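Let the Dull Episode Stay

Every spring I go back to Gratau from the start, and every spring somebody online tells newcomers to skip the fifth episode of season two. It has the lowest score of the season on every ranking I have seen. Almost nothing happens in it. The ferry is late, the two sisters wait at the harbor, and a man sells them soup. I think it is the episode that holds the season up, and I think skip lists are a bad way to watch television.

The first four episodes move fast. By the end of the fourth, the mill has burned, the mayor has fled, and Ikonen has lied to everyone who trusted him. A viewer can follow all that and still have no idea what any of it costs these people. The harbor episode is where the cost shows up. The older sister counts the money in her coat and comes up short, and she buys the soup anyway. When she sells the boat in episode nine, I know what kind of person is selling it.

People who skip it tend to complain later that the sale came out of nowhere. I read a long thread after the finale, 145 replies, and the word "sudden" kept coming up. Several of the people using it had said further up that they went straight from four to six.
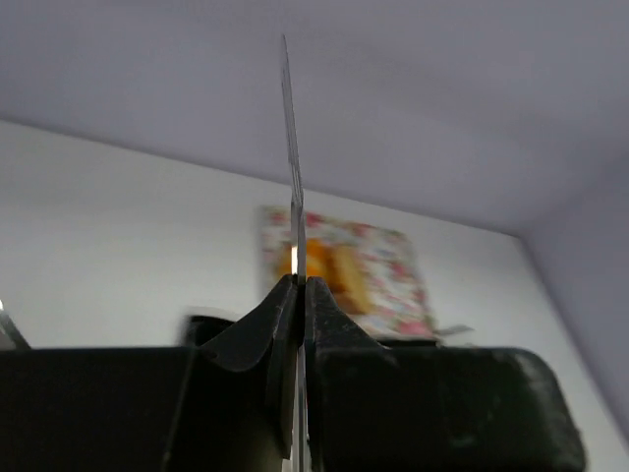
Intan Raju wrote to me after I said some of this last April, and she disagreed. Her view was that a show gets one hour and has to earn it, and that if the harbor scenes mattered so much, the writers should have put ten minutes of them into episode four and dropped the rest. She had watched it twice and was bored both times.

I take the point about earning the hour. There is slack in the episode. The subplot with the customs clerk could go, and the dream at the start is bad. But ten minutes of waiting tucked in behind a fire would have been a breather, and viewers would have used it to check their phones. The wait has to be long enough that you start to feel it yourself. I was bored the first time too, up to the point where the younger sister walks out to the end of the pier and doesn't come back for a while. Then I was worried, and I had been given plenty of time to get that way.

Seasons used to have room for this. With 22 episodes, a few were bound to be quiet, and some of those are the ones I remember best. Gratau gets eight or ten a year, and each one is scored within hours of airing. I would be surprised if a writer could pitch the harbor episode now. Season three has nothing like it. It has two kidnappings and a flood, and I had trouble caring about either of the people who were taken.

So if you are starting the show this month, watch all of season two in order. Put up with the customs clerk. The soup seller comes back in the finale for one short scene, and it won't mean much to you if you never met him.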